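Illstead Children's Centre - play and learning materials check
Room: Putberg Room (ages 2 to 4)
Date of check: 22/05/2024
Checked by: Elli Rautiainen
Last full check: February

Mark each line Yes, No or N/A. Anything marked No needs a comment and an action.

STORAGE AND SHELVING

1. Shelves fixed to the wall and not rocking - Yes
2. Heavy boxes on the lowest shelf - No
Comment: The train track box was on the second shelf up. Moved down during the check. Please put the picture label on the new place so it goes back there.
3. Lids fit and have no split edges - Yes
4. Nothing stored on top of the radiator cover - Yes

SMALL PARTS

5. Choke tester kept in the room - Yes
6. Nothing in the under-threes boxes fits inside the tester - No
Comment: Two beads from the threading set had got in with the farm animals. Taken out and returned to the locked cupboard. The threading set is for the older group only.
7. Magnets and button batteries behind screwed covers - Yes
Comment: The torch with the stiff cover was replaced after the February check. The new one is fine.

Cubes were looked at one by one, out of the box, with each face turned to the light. Dents in the edges are allowed. Splits, sharp corners and anything that comes off on a damp cloth are not. 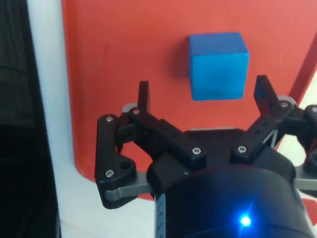
BLOCKS AND CUBES

8. Full set present (165 pieces, all sizes) - Yes
9. Edges free of splits and sharp points - Yes
Comment: The blue cube has small dents along its edges and the surface is matt and slightly worn. Pass. Look at it again next time.
10. Colour does not rub off - Yes
11. Wiped down and dried before going back in the box - Yes

PLAY SURFACES

12. Surfaces clean and free of rough patches - Yes
Comment: The orange-red surface has faint scuffs and small pale marks here and there. Nothing catches on a fingertip. Pass, but do not use the scouring pads from the kitchen on it.
13. Corners rounded or covered - Yes
14. Chairs stable, no loose screws - No
Comment: One Niskanen chair has a loose back leg. Taken out of use and labelled.

ACTIONS

Item 2 - new label for the track box. Room staff, this week.
Item 6 - remind staff at the Sudstead site as well, they have the same threading set.
Item 14 - tighten or replace the leg. Chair stays out of the room until signed off.

Next check due in 12 weeks. Keep this sheet in the room folder - a copy goes to the office.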